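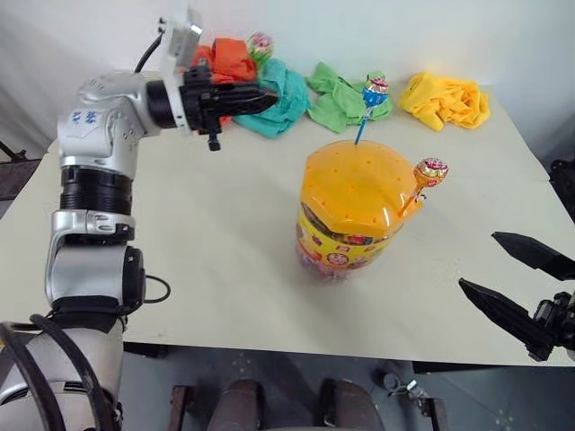 I relabeled the pantry, the chest freezer and most of the workshop over the last two weeks. The old system was masking tape and whatever pen was closest. It failed in two ways: the tape let go in the cold, and the ink faded on anything near the window. I wanted one method for each kind of surface and a short list of supplies I could reorder without thinking.

The first thing to settle is what the label has to survive. A flour bin gets wiped with a damp cloth. A freezer box gets frost, then condensation, then a trip through the dishwasher. A can of wood finish gets solvent on it sooner or later. A marker sold as permanent will handle water on most of these, but alcohol lifts it from smooth plastic, and so does the spray cleaner under my sink.

For dry goods I now use paper labels under clear packing tape, with the tape running past the paper by a finger width on each side. If the tape stops flush with the paper, water gets in along the cut edge and the ink bleeds. For the freezer I use Jamberg tape, the matte kind. It has to go on at room temperature, to a dry box, and sit overnight before it goes in. I ordered 300 blank labels in November and have 121 left, so the next order can wait. 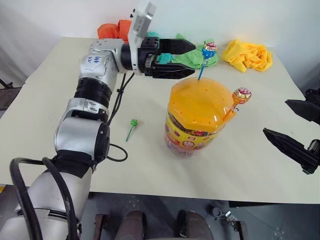 Writing straight on the object is still the fastest method, and for tools and metal housings I have mostly gone back to it. Degrease the surface first, let it dry, write once, and don't go over the strokes while they are wet. Color matters less than contrast, though I had always assumed black was the only sensible choice on metal. Blue marker on a silver shell shows up fine, as it does near the top of the forearm there; legibility is a separate problem, and that lettering only gets you part of the way to reading it. Block capitals, taller than you think you need, fix most of it. On curved metal I keep to one short word, written along the length so it doesn't wrap out of sight.

Dark surfaces need a paint marker. The Zesden one clogs if it is stored tip up. The Minami one doesn't, but it takes much longer to dry, and I smeared the drill case twice before I learned to leave it alone.

What goes on the label is the part I changed most. Food gets contents and date packed. I dropped "use by" dates because I was making them up. Hardware gets size and thread only. Finishes get the date opened, written on the side of the can, as lids get swapped.

Still to do: the spice drawer, and the bin of power adapters, where I plan to write the output voltage on each plug.

Comments

Orathai Saengthong
Do you find the packing tape yellows? Mine went brown within a year on a shelf over the stove.

Boonsong Chuensuk
For the adapters, write the polarity too. Voltage alone cost me a router.

Orathai Saengthong
Good point about polarity – going to check mine now.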